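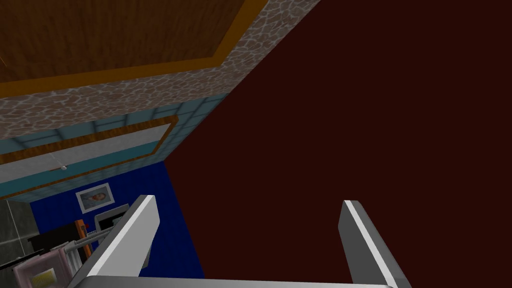 返さなくていい奨学金なら、とりあえず全部出しとけばいいのでは？ というリプをいただきました。うん、わかる。わたしも去年まで完全にそう思ってました。ただ、その「とりあえず出す」にけっこうお金と足がいるんだよって話を、下の子の高校の申請が一段落した勢いで書きます。長いです。夜中なので誤字は許して。

前提から。うちは山の上のほうの集落で、高校は町まで下りないとありません。通えるのはHermansのバスだけ。鉄道は昔あったらしいけど、わたしが嫁いできたときにはもう駅舎がお蕎麦屋さんになってました（そのお蕎麦屋さんも閉まった）。

そのバスが片道930円。大人料金ね。高校生は通学定期があるから毎日この値段を払うわけじゃないんだけど、親が書類を取りに行くときは当然930円です。往復したらもうちょっといいお昼が食べられる。

車で行けばいいじゃんと思うでしょ。うちは軽が一台で、夫が朝の暗いうちに乗ってっちゃうんです。夫の職場、バスの反対方向。だからわたしはバス。ご近所に乗せてもらえる日もあるけど、役場と学校と銀行に寄りたいって言い出しにくくないですか。わたしは言えない……。

で、奨学金。学校からもらったプリントに載ってたのがKolledellっていう財団の給付型。高校生が対象で、最大400人が採用になるそうです。全国で、です。多いのか少ないのか正直よくわからない。でも上の子のときはこういうのがあることすら知らなかったので、プリントに載せてくれただけでもありがたかった。

上の子のとき、知らなかったんですよほんとに。学校の廊下には貼ってあったらしい。廊下って親は歩かないのよ！ 本人は見てたけど「うちは関係ないと思ってた」って。この一言、いまだに思い出すとお腹のへんがぎゅっとなります。関係あったよ。めちゃくちゃ関係あった。

続き。書類の話。

募集要項を読んだら、本人の作文と、学校の推薦書と、家族全員分の所得の証明と、それから住民票。役場の窓口に行ったら、所得の証明は「課税のほうですか、所得のほうですか」って聞かれて、え、違うの、となり、その場で要項を開いたら「所得を証明する書類」としか書いてない。窓口の人も一緒に首をひねってくれました。

結局、両方もらって帰りました。間違えてもう一回バスに乗るよりは安い。この計算を瞬時にできるようになった自分がちょっと悲しい。

手数料と、封筒と、簡易書留の切手代と、コンビニで取ったコピー。レシートを足したら1,497円でした。バス代は別。申し込みは無料って書いてあるし、それは嘘じゃないんだけど、無料の申し込みに1,497円かかったんだよなあ……と家計簿を見てしばらく固まった。

いや払えない額じゃないんです、うちは。そこは誤解なきよう。でも給料日の前だったら、たぶん「来月でいいか」ってなってた。そして締切は来月まで待ってくれない。制度を一番使ってほしいはずの家ほど、ここでつまずくんじゃないかと思うんですよね。

あとオンライン申請もあるんですよ。Plavineっていうサイトで登録するやつ。これがあるなら紙いらないじゃん！ と一瞬浮かれたんですけど、登録したあとに書類をスキャンして上げてください、原本も別に郵送してください、と出てきた。両方いるんかい。

Plavine、悪いサイトではないです。途中保存できるし、文字も大きい。ただスマホだと添付ボタンがすごく下のほうにあって、しかも集落の電波がほら、あれなので。台所の窓ぎわにスマホを立てかけて、アップロードの丸いのがくるくるしてるのを見守りながら大根の皮をむいてました。むき終わってもまだ回ってた。

撮った書類の写真が暗いと差し戻しになります。うちはなった。通知が来たのが夜の9時すぎで、翌日の昼までに再提出って書いてあって、電気スタンドをふたつ持ってきて子どもに押さえさせて撮り直した。「影が入ってる」「あんたの頭の影だよ」で軽く揉めた。

作文の話もしていいですか。

テーマが「経済的な困難と、それでも学びたい理由」だったんです。十五歳に書かせるには重い。子どもは机で長いこと黙ってて、そのうち「うちってどのくらい貧乏って書けばいいの」と聞いてきました。

なんて答えたらよかったんだろう。そのときは「バスの話を書いたら」と言いました。朝一番のバスに乗らないと間に合わないこと、部活をやると最終に乗れないこと、だから部活は見学だけして入らなかったこと。本当にあったことだけで書きなって。

書き上がったのを読んだら、バスの話はちょっとで、ほとんどは化学の先生の実験がおもしろかった話でした。火の色が金属で変わるやつ。わたしはそれでいいと思った。かわいそうに見えるように直したほうが通るのかもと一瞬よぎったけど、直さなかった。正解は知りません。

さっき別のリプで、寮に入ればいいのではとも言われたのでそっちも。寮、あります。Kaltavikっていう、町の高校生ならどこの学校でも入れる寮。見学にも行きました。ごはんがおいしそうで、わたしが住みたかった。

Kaltavikは食費込みで、定期代と比べるとやっぱり高いんだけど、家で食べるぶんが浮くと思えばそこまで無茶な差じゃないんです。問題は最初にまとめて払うお金のほう。入寮のお金と布団と、制服と教科書と同じ月にどかっと来る。月々なら払えるのに、最初だけ山がある。

奨学金が振り込まれるのはだいたい夏前なんですよね。山が来るのは春。順番、逆にならないかなあと毎回思う。Kolledellも採用の連絡は早いのに振込は入学後でした。在学証明がいるから仕方ないのはわかる。わかるけど布団は春にいる。

それで結局うちはバス通学になりました。本人は「バスで寝るから平気」と言ってて、実際かなり寝てるらしく、一回終点まで行って運転手さんに起こされてます。Hermansの運転手さん、いつもすみません。ありがとうございます。

窓口の人も学校の先生も財団の電話の人も、みなさん親切だったんですよ、これは強く言っておきたい。推薦書なんて、先生がわたしの次のバスの時間に合わせて仕上げてくれた。なのに全体としてはすごく疲れる。親切な人たちのあいだを、わたしが紙を持ってぐるぐる回ってる感じ。

個人的な希望をいくつか言うと、まず証明書は学校に一回出したら他の申請にも回してほしい。うち、似たような書類を町の通学補助にも出してるんです。中身ほぼ同じ。欄の順番だけ違う。あの順番の違いのせいで一枚書き損じました。

それと書き損じ用の予備をくれ。ボールペンで清書させるなら予備を。要項に「修正液不可」って太字で書くくらいなら予備を！（ここだけ声が大きい）

これから申請する方へ、わたしがやってよかったことも少し。

役場に行く前に要項ごと持っていく。スマホの写真でもいいけど、紙のほうが窓口の人と一緒に見やすいです。何用の証明か見せると話が早い。

学校の事務室に電話するなら夕方がつながりやすかった。うちの学校の場合だけど、朝は欠席連絡でずっと話し中でした。

募集は10月に集中してる印象です。わたしが調べた中で、うちの子が出せそうなのは4つありました。出したのは結局ふたつ。残りは作文のテーマがまた別で、本人が「もう自分のこと書きたくない」と言ったのでやめました。もったいないと思う気持ちもあったけど、まあ、あの顔を見たら言えなかった。

結果が気になる方もいると思うので書くと、Kolledellのほうはまだ連絡待ちの欄に名前がある状態で、もうひとつは通りました。通ったほうは金額は小さめ。でも定期代の足しにはちゃんとなります。通知の封筒、子どもが冷蔵庫に貼ってて、牛乳を出すたびに落ちてくる。

最初のリプの方、責めてるわけじゃないのでどうか気を悪くしないでくださいね。「とりあえず出しとけ」は本当にそうで、出さなきゃ始まらない。だから周りで迷ってるおうちがあったら、出しなよの代わりに「役場行くけど乗ってく？」って言ってあげてほしいです。わたしはそれが一番助かった。

追記：課税証明と所得証明のどっちだったか質問が来てますが、うちが出した先では課税証明のほうでした。所得証明は引き出しに入ってます。財団によって違うと思うので、必ず電話で聞いてください。お昼どきは留守電になります。

追記その2：大根は煮ました。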